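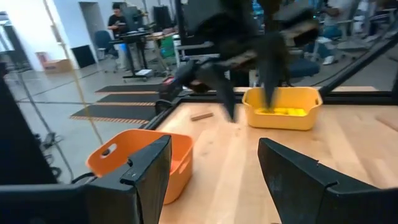
Skevura Small Parts Baskets, Set of 6
Reviewed by Gunhild Briem, 2022-03-20

Skevura sells these as storage for shelves and drawers. I use them for sorting on a worktable, with one color of basket per category of item. The set was bought in December and has been in use on most working days since then. The orange and the yellow get the most work, so most of what follows is based on those two.

Construction
Each basket is a single piece of molded plastic with rounded corners and an oval handle cutout. There are no seams to trap dirt. The rim is stiff enough that a basket lifted by one handle holds its shape with a normal load. I put 300 g of wooden sticks and small parts in the orange one and could see no bowing along the long side. At double that weight the wall flexes slightly and recovers when set down.

The inside corners are rounded as well. Small items slide out cleanly when the basket is tipped, and a cloth reaches everywhere.

Color
The colors are strong and even, inside and out. For sorting by color this works well from across a table. It has one drawback: yellow items in the yellow basket are hard to pick out at the bottom, the match is that close. If you need to check contents at a glance, put each group in a contrasting basket and label the rim. Masking tape sticks to the plastic and comes off without residue.

Handles
The cutouts take three fingers. The edges are smooth on four of my baskets and had a thin line of flash on the other two, removed with a craft knife in a minute or so. Thin items can pass through the opening if the basket is filled to that height - keep sticks and pencils below it.

On the table
The base is flat and has no feet. On bare wood it slides when bumped, more than I would like. Hanne Thygesen, who shares the workroom, put shelf liner under hers and that fixed it. I also tried the Lykkegaard basket, which has rubber pads, but its walls are thinner and the handle edge is sharp.

Cleaning
Warm water and dish soap. After about 54 washes the color has not faded. The bottoms show fine scratches.

Stacking
Empty baskets nest tightly and sometimes need a twist to separate. Full baskets do not stack, and there is no lid option.

Rating: 4 out of 5. One point off for the sliding base and the flash on the handles.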